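手持夹爪小制作:课程项目报告
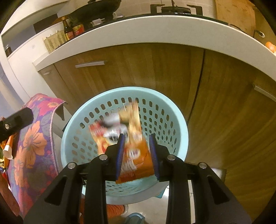 先说一下为什么选这个题目。老师在八月发下来的题目表里一共有好几个方向,循线小车、自动浇花、语音台灯之类的,我一开始想做浇花,后来发现我们组三个人里有两个都养死过仙人掌(包括我),就算了。Radka Trajkovski 提议做夹爪,她说夹爪好玩,拿在手里就能试,不用等一整条机械臂做完。我当时还担心太简单,现在回头看,这个担心真是多余,光是让两边同时合拢就花掉了我们好几个晚上!

项目名字叫 Morna,Radka 起的,我问过她什么意思,她说顺口。报告里后面就都这么叫了。

一、想做成什么样

我们给自己定的要求写在开题表里,原话是“单手握持,能从容器里取出软包装物品并放到指定位置”。软包装是我加上去的。硬盒子好夹,两个面是平的,往中间一压就行;零食袋子不一样,里面有气,一捏就鼓到旁边去,袋子表面又滑。我觉得拿它来考夹爪比较过瘾,而且测试材料做完还能吃掉,组里没有人反对。

场地是我家厨房。学校工作室十点关门,我们三个人的课又凑不到一起,最后只好在厨房地上放一个浅蓝色的大塑料筐,零食往里一倒就开工。我妈路过的时候问过一次晚饭还做不做,哈哈。

二、结构

夹爪是左右对称的连杆结构,两条臂互为镜像,关节处用金属销子穿起来,主体全是黑色。前端内侧各装一块蓝色的垫子,表面带棱。臂的中间挖了一块三角形的凹槽,这个是为了减重,画图的时候我还嫌它费事,打印出来拿在手里才知道值得,手腕轻松好多。

连杆的尺寸我们改到第 5 版才定下来。第一版最惨,合到一半左边先到位,右边还差一截,夹东西的时候总把袋子往右边推。我以为是电机的问题,拆了又装,装了又拆,最后 Radka 拿尺子一量,是我把左右两根连杆的孔距画得不一样(对,镜像的时候我只镜像了外形,孔是手动补的)。以后画图我一定先打孔再镜像,写在这里提醒自己。

第二版到第四版都是在跟销子较劲。孔紧了,关节转不动,孔松了,爪尖晃得厉害,合拢之后两块垫子错开,夹得住厚的夹不住薄的。后来的做法很土:孔故意打小一点,再用手一点一点扩,扩到销子能推进去、又不会自己掉出来为止。手酸是真的酸,不过效果比直接打印到尺寸好,第 5 版就是这么出来的。

三、电机和控制

驱动用的是一个舵机,配 Flomex 的控制板,板子是实验室借的,花钱的主要是舵机、垫子材料和螺丝,全部加起来 389 元,比预算少一点点,剩下的钱买了零食(也算耗材吧,老师请批准)。

控制程序没有什么特别的。扳机按下去,舵机往里走;程序一直读电流,电流超过设定值就停住,保持住位置。难的是那个设定值。设高了,袋子里的饼干全碎,Radka 管那几袋叫“饼干粉”;设低了,提到筐沿就滑下去。我们拿同一袋东西反复试,一格一格往上调,试到能提起来、打开袋子还基本是整片的为止。

电流读数跳得很厉害,刚通电的那一下尤其高,程序以为夹到东西了,爪子刚动就停。我加了一小段延时,再对后面的读数取平均,这个毛病就没有了。代码不长,附录里有,注释写得比较随意,请见谅。

四、垫子

垫子我想单独写一节,我在这上面花的时间最多,也最喜欢这一部分!

一开始的垫子是平的,夹硬东西很好,夹袋子就打滑。我试过贴砂纸,摩擦是够了,可是把包装袋上的印刷都磨花了,看着心疼。后来换成带棱的软垫,棱是横着还是竖着又吵了一轮。我站竖着,Radka 站横着,理由是袋子往下滑,棱就应该拦着它滑的方向。各做一对试下来,她赢了,我请了奶茶。

还有一个小发现:夹袋子的时候位置比力气要紧。夹在正中间鼓气的地方,袋子会转;夹在靠近封口的地方,那里薄,两块垫子能贴得比较实,稳很多。所以后来测试的时候我都会先把爪子偏一偏,找封口那一头。如果以后真要做成自动的,识别封口应该比识别整个袋子更有用,这是我的猜想,没有验证过。

五、测试的时候遇到的事

筐子很深,这点我们事先没有想到。爪子张到最大往里伸,手柄那一段很容易碰到筐沿,一碰角度就偏。换浅一点的盒子当然简单,可开题表上写的是“容器”,我不太想偷懒,就练手法,先竖着进去,到底了再张开。练了两个晚上,手感就有了。

另一个问题是零食堆在一起,想夹一袋,旁边那袋也跟着上来。两袋叠着的时候电流照样会升上去,程序分不出来。我们商量过加一个小摄像头,时间不够,放到以后了。现在的办法是先用爪尖把上面那袋拨开一点,再去夹。有点笨,能用。

连续夹久了舵机会发烫,程序里记的累计开合次数到 3,404 的时候,它终于开始发出一种很难听的咯咯声,拆开一看,有个齿磨秃了。换了一个新的,顺便把保持时的电流调低了一档,后来到交报告都没有再响过。

六、分工和感想

我负责画图、打印和垫子,Radka 负责控制程序和接线,另一位同学负责采购、记录和吃(他让我这么写的)。结构图的底稿参考了我们上学期 Peng 那个小项目里的连杆,改动比较大,但思路是从那里来的,这里说明一下。

如果重新做一遍,我会早一点做出能拿在手里的东西。前面在电脑上转来转去看模型,看着哪里都对,一上手就全是问题,孔距、手柄太粗、扳机离食指太远,这些在屏幕上根本感觉不到。手柄现在还是偏粗,Radka 手小,握久了会累,这一条我欠着她。

下学期想接着做的有两件事:一是把手柄改细,二是把它装到 Womevlow 那个滑轨上,看看不靠人手的时候封口那一头还能不能找得准。滑轨现在被隔壁组占着,要等他们答辩完。

附录:控制程序、第 5 版连杆尺寸图、采购清单。

2021年10月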